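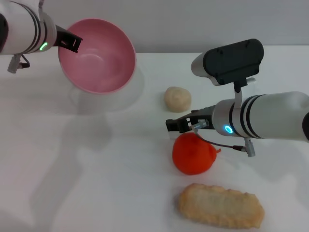
Fig. 2. Pink bowl, empty, with the food already on the table.

2. Setting out the table

Read this section before you put anything down. Section 1 (washing, peeling and arguing about who bought the wrong onions) should be finished by now. If it isn't, go back and finish it. Section 3 deals with chopping and dressing, and needs a good deal more of your attention than this one does.

2.1 Before you start

You will need the white table, one mixing bowl, the ingredients from your chosen recipe card, a damp cloth, a dry cloth and a place to put your phone that is not the table.

The Moston kitchen has bowls in several sizes. For anything on the cold recipe cards, use a deep one. The shallow ones look better in photographs and will put half your lunch on the floor as soon as a spoon goes in.

Note: The recipe cards live in the drawer under the kettle. Card 18 has been missing since October. It was a potato salad. Please stop asking Roya Ghaffari about it.

2.2 Clearing and wiping the table

1. Take everything off the table. Everything includes the post, the tape measure and the mug that has been "soaking".

2. Wipe the top with the damp cloth, working from the back edge towards you. Crumbs pushed the other way collect along the wall, where they start a new life.

3. Go over it again with the dry cloth.

4. Look across the table from a low angle with the light on. White shows turmeric, beetroot and tea very well, and shows water hardly at all.

5. Hang both cloths up. A cloth left on the table counts as something on the table, and you are back at step 1.

Caution: Do not use the green scouring pads on the tabletop. The dull patch near the left-hand corner is what happens. Stains that survive a damp cloth should be treated with bicarbonate paste, left for the length of one cup of tea and wiped off.

2.3 Laying out the ingredients

1. Put the food out before the bowl. People always want to do the bowl first, then find they have nowhere for the cucumber.

2. Set the items down in the order printed on the card, left to right. If you are left-handed, reverse it and tell whoever is working with you.

3. Leave a hand's width between one item and the next. You should be able to reach in and pick up one thing without sending its neighbour for a walk.

4. Turn round items so that they sit on their flattest side. Tomatoes usually have one. Lemons do not, and may be parked against something heavier.

5. Check what is on the table against the card. Read the card aloud if there are two of you. It feels silly and it saves a trip to the shop.

Note: Anything raw that needs cooking stays off this table altogether and goes on the side counter, on its own tray. This applies to chicken, fish and eggs, and to Esmaeil Rezaei's sausages, whatever he says about them.

2.4 Placing the bowl

1. Fetch the bowl from the shelf, one bowl at a time. A stack of bowls carried by the bottom one is a stack for only so long.

2. Hold it by the rim and tip it towards the light so that you can see right down the inside. Check the bottom, and check the curve just above the bottom, which is where old dressing likes to hide.

3. If there is anything in it, wash it again. Do not pick at it with a fingernail and call it clean.

4. Bring it over the top of the food, well clear, and lower it into the gap you have left for it. Sliding it in from the side works perfectly well until it meets a tomato.

5. Set it down flat. Give the rim a gentle press on each side. If the bowl rocks, there is something underneath, generally a pea.

6. Leave it empty. Nothing goes in until Section 3, and that includes salt, "just the oil" and your keys.

Caution: Never hold a full bowl by one side of the rim. Checking an empty one like this is fine. With a litre of soup in it, use both hands underneath and ask people to move.

2.5 Working as a pair

Most of the cards go faster with two people, provided both know which part of the table is theirs.

1. Agree who has the bowl and who has the food. The bowl person stays on the left.

2. The food person waits until the bowl has been set down before passing anything across.

3. Say "down" when you have let go. Arash Salehi prefers "landed". Either will do, so long as you don't change halfway through.

4. If you both reach for the same thing, the food person wins.

2.6 If something is wrong

The bowl slides about.
The table is damp. Lift the bowl, dry the tabletop and the base of the bowl, and put it back.

There is no room left for the bowl.
You have spread the food out too generously, or you are using the card for a crowd. Move the items you need last to the side counter. Do not balance the bowl on the bread.

The bowl smells of garlic.
Rinse it with cold water and lemon juice, then wash as usual. If it still smells of garlic, make something with garlic in it.

An ingredient is missing.
Look under the table, then in the fridge, then in the bag everyone forgot to unpack. After that, turn to the list of swaps on page 83. Golnar Abbasi put it together and it is better than most of the recipes.

A bowl is chipped or cracked.
Take it out of use at once, even if it was your favourite. Put it in the box marked Drilo by the back door. The name is left over from whatever came in the box and has no further meaning.

2.7 Ready for Section 3

Move on when the table is dry, the food is in card order and the bowl is sitting level with nothing in it. Wash your hands again before you pick up a knife.

Section revised 2025-01-25 by Baltasar Ledesma. Corrections in pencil on the kitchen copy, please, and legible this time.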